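From: Sadia Gilani
To: floor-discuss
Subject: Re: [floor-discuss] Tidy cell, what we know so far

On the tidy cell, the Dumville shift lead wrote:

> The new two-arm unit goes into returns in November. Primik say it will
> take over the mixed bins, the ones with loose game parts and odds and
> ends. Nobody is losing a job over it. People on the bins will move to
> "exception handling," and the target stays at 300 items a shift each.
> I've seen the practice table and I think it's going to be a real help
> to us. Please keep an open mind.

I went over to Jirico before lunch to see the practice table for myself, so my mind was open for at least that long. I have a few questions, and I'd like them answered on the list and not in the hallway.

The mixed bins are the slowest job in returns, and they are also the one job you can do sitting down. Chaudhry's people told us the same thing about labels two years ago: the machine takes the dull part and you get the interesting part. The interesting part was clearing jams, standing up, for a whole shift — and the target went up by spring.

I'll give them this much, they didn't set out only easy stuff. There's a xiangqi set with the pieces scattered on and around a thin plastic board, a red ink pad, a little dustpan and a bag of marshmallows. That is pretty close to what turns up in our bins. One arm has a plain two-jaw gripper, the other has a hand with five fingers, and I'd like to know which of the two we are paying for.

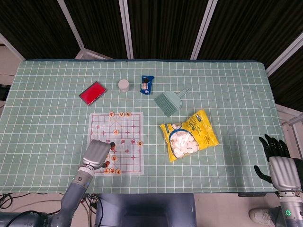

What I want answered before November

1. Who decides what counts as an exception? If it's every item the arm passes on, then 300 a shift is a different job from the 300 we do now, and a harder one.

2. The handout says 2,844 items handled in the trial. Handled how? Put in the right place, or just picked up? It also lists 282 "assists." I take an assist to be a person reaching in, and I'd like to see that person's hours.

3. What happens to the 3 people on light duty who work the bins because they can't stand all day? I asked twice and was told it would be looked at.

I'm not against the thing. I am against signing off on a new layout when the only numbers come from the people selling it. If someone from Primik wants to join this list and reply, go ahead and add them.

Sadia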